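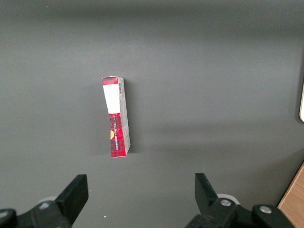 Wrist camera view, jaws open, carton upright on the grey surface.

Home > Help > Grippers > Setup and Repair

Last updated: Monday, March 20, 2023

Parallel jaws close off-center on narrow cartons

Cell has one arm, a two-jaw parallel gripper and a wrist camera, running the Fistunine pick routine. On tall narrow cartons like the red plaid one, the left finger makes contact first and pushes the carton over before the right one arrives. Wider parts pick fine. Failed 25 picks out of 91 yesterday. I re-ran the hand-eye calibration in December and have not touched it since. Is this calibration or mechanical?
Sarita Srivastava, Gomville

Answer 1 (accepted)

Separate the two before you change anything.

Close the jaws on nothing and save a wrist image. Open, rotate the wrist 180 degrees, close, save another. The meeting line should fall on the same pixel column both times. If it moves, look at the finger mounts. Check the bolts on both mounts for torque, then push each fingertip sideways by hand with the drive held. Any play you can feel is too much for a narrow part.

If the line stays put, run the pick with the wrist at 0 and then at 180. When the same finger touches first in both, the tool center point is offset in the gripper frame. When the other finger touches first, the error is in the target position. Check also whether the detector is boxing the carton's shadow along with the carton. A soft shadow on one side will pull the centroid that way, and on a mat that dark it is easy to miss in the preview.

Do not correct it with a fixed offset in the pick program. It will be wrong at the next wrist angle.
Shanti Bajpai

Answer 2

Had this on a Kullden cell. Slowed the close speed to 53 percent and it mostly went away. Never found out why.

Comment from Sarita Srivastava: Line moved by 4 pixels. Right mount bolt was under torque. Retesting.

Related questions
Beyene controller loses tool frame after restart
Wrist camera focus drifts during warm-up
When to replace finger pads
Cable strain relief at the wrist joint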